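About Us

Hi, I'm Hilkka Leinonen, and I run Viment, a laundry in Steltden that washes for sports clubs, guesthouses and a couple of care homes. If you've played a home game around here, we've probably had your shirt in our machines!

I started out with one washer and a van that only opened from the passenger side. There are 18 of us now, and we turn out over 200 baskets on a busy day. Baskets are a big part of life here (people laugh when I say that, but come by on a Monday). Every load gets carried from the dock to sorting, then to the washers, then to folding. Esko Hakala did that walk for years and his shoulders let him know it.

So last May we began handing some of the carrying and lifting over to robots. I was nervous about telling everyone. Kerttu Miettinen asked me straight out in the break room if she should start looking for another job, and I told her no, and I put it in writing for the whole crew the same week. Hours and pay stayed where they were. 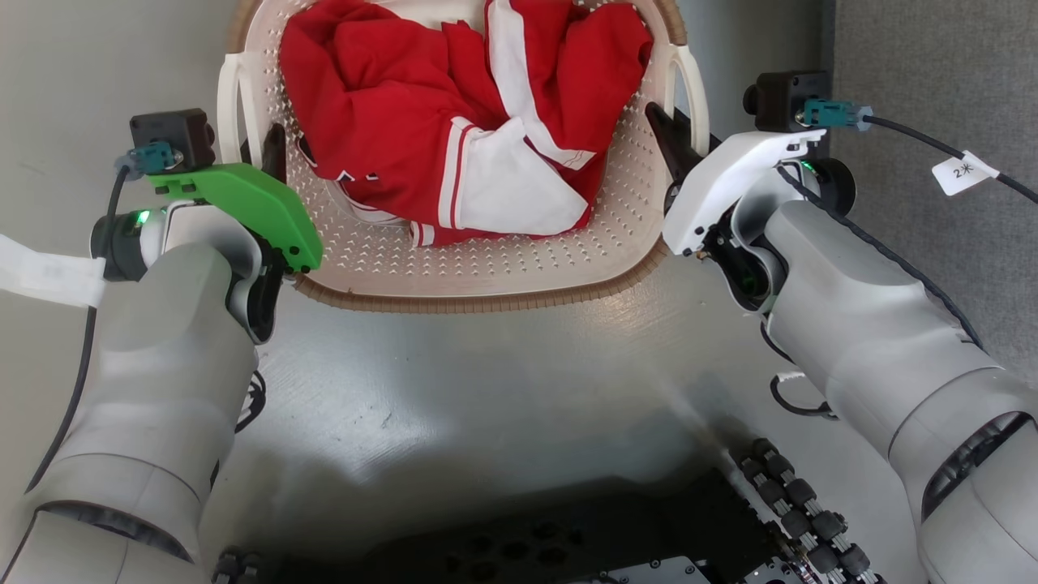
What did change is who does what. Esko looks after the robots in the mornings and plans the van routes after lunch, and he's much better at the routes than I ever was. Kerttu has gone over to mending and stains, the stuff she always wanted more time for. Katalin Kiss trains anybody who'd like to learn the robot side, 4 people so far, and you can say no thanks and keep folding. Hòa Ngô still folds faster than anyone and has no plans to stop.

It isn't all smooth. We've had slow days, and the sorting room got rearranged twice before people were happy with it. If something bugs the crew, we talk about it at the Thursday coffee and I write it on the board.

Want to see the place or ask about a pickup? Call the front desk or just walk in, the side door on the parking lot is open whenever we are.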